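Equipment Planner (fixed term), Trikedura

Location: Harkier building, second floor
Hours: 25 a week, spread however suits you
Contract: to the end of February, with a good chance of more
Closing date: 8th October
Reports to: Alistair Hepburn, workshop lead

We teach robots to do kitchen jobs. Our people pick up a hand-held gripper, do the task themselves, and the recordings go towards training an arm to do the same. It's slow, fiddly and great fun, and we've now got enough going on that buying things as we run out of them has stopped working. We need somebody to plan it properly!

What you'd be looking after

At the moment we have 5 hand-held grippers and one arm, and next year's plan has us running a second kitchen bench alongside the first. That means more grippers, more spare fingers and pads, a second arm (bought or leased, and we'd love you to help us decide which), and a great deal of ordinary household kit. Toasters, kettles, pans, chopping boards, storage tubs. The household side is cheap per item but it adds up quickly, and it has never had a budget line of its own.

You would:

Build the equipment budget for the coming year, starting from a spreadsheet that currently has 93 lines and three different ways of writing the date.

Get quotes, compare them and talk to suppliers. We buy most of our mounts and fasteners from Karamanlidis, who are lovely on the phone and slow on email.

Work out what we should keep on the shelf and what can be ordered when needed. Lead times on gripper parts are the big headache.

Sit in on recording sessions, at least for the first fortnight. We'd like you to see what gets handled, what wears and what people keep reaching for before you put a price on any of it.

Move our stock records into Ziver, the ordering system we signed up for in the spring and have barely opened.

Write a short case for the second arm, with running costs, training time and floor space included as well as the purchase price.

Who we're hoping to hear from

You might have run stores for a school, a lab, a catering firm or a theatre. You might have done purchasing in an office and fancy something noisier. You don't need to know anything about robots. You do need to be comfortable with spreadsheets, happy to ring people up, and willing to say "we can't afford that this year" to a room full of engineers who have already chosen the colour.

It would help if you've dealt with leases or service contracts before, or had a hand in electrical safety testing. Neither is essential.

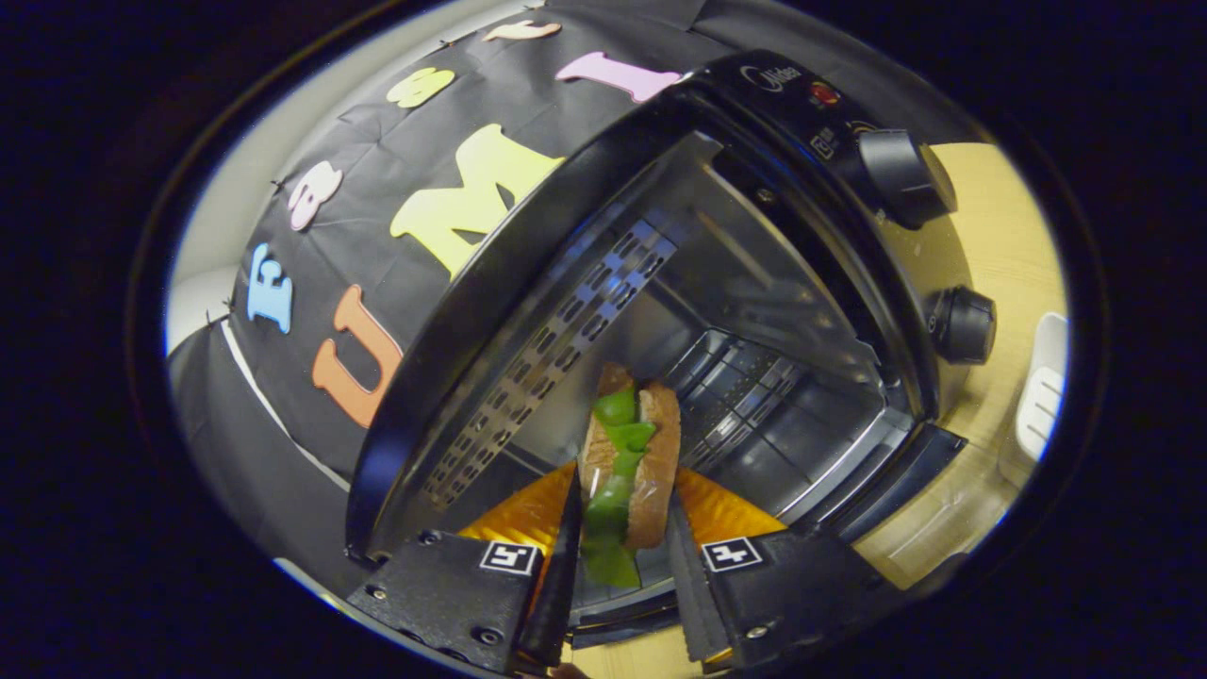
The bench is a two-minute walk from the planning desk, so you'll never be far from the people using the things you buy. They have opinions, plenty of them, and most are worth writing down. We've got a wish list pinned up in the corridor that reached 101 items last week (a fair few are biscuits) and sorting it into now, later and no would make a brilliant first job.

Pay and practical bits

Pay is on our grade C, pro rata, and we'll send the full scale to anyone who asks. Two days a week can be worked from home once you've settled in. The building has a lift and step-free access at the side door. Lunch is usually shared on Thursdays' replacement, which moves about, so ask in the kitchen.

How to apply

Send a CV and one page telling us about something you planned or bought that went well, or badly, and what you'd change. Address it to Alistair Hepburn at the Harkier building, or hand it in at reception. Informal visits are very welcome before you apply, and we'll happily let you have a go with a gripper.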